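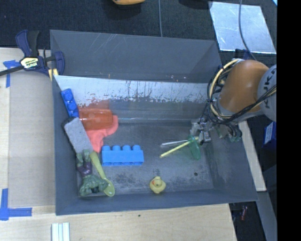

Big gray bin, stuff scattered across the bottom. Thread on moving apartments with too many belongings 🧵

Okay so we moved in July, from a two-bedroom on the hill down to a place on Fladen Street that is 848 square feet if you count the closet the water heater lives in. I count it. I'm paying for it.

First thing I'd tell anyone: pack the kitchen last but SORT it first. I owned five vegetable peelers. Five! I've used the same one since college and the rest were just riding along from lease to lease.

Books. Everyone says small boxes and everyone is right. I used the big ones anyway and my friend Pylyp Lysenko carried one down three flights and then didn't talk to me until lunch. Lunch was on me.

Movers: I got quotes from two places. Shevchuk came in at $800 flat, the other one was hourly with a "stairs fee" they wouldn't explain over the phone. Went with Shevchuk. They showed up at 7:40 am, which was before I had pants on, but they were great with the couch.

Speaking of the couch – measure your new doorway. Then measure the hallway BEHIND the doorway, that's the part I skipped. We had to take the legs off in the rain with a butter knife, screwdriver was in a box marked "misc 4."

Which brings me to labels. "Misc" is not a label. I had 4 of them and every single thing I needed that first week was in one of them: can opener, phone charger, shower curtain rings, the cat's pills.

(Cat is fine. Cat lives on top of the fridge now and seems to think she got an upgrade.)

Stuff I gave away and miss: the ugly floor lamp. Stuff I kept and regret: the Omberg bookcase, because it wobbled before and now it wobbles on a slanted floor, so it's sort of dancing.

A couple people asked where I donated. Cakura Thrift, over by the bus depot. They take dishes and small furniture but no mattresses, and they close at 4 so don't roll up at 3:55 like I did with a full hatchback. Sorry again to the guy at the door.

Still have over a dozen boxes along the bedroom wall. I've started using the tall stack as a nightstand and I kinda like the height?

If you've got tips for a kitchen with exactly two drawers please send them, I'm keeping forks in a mug.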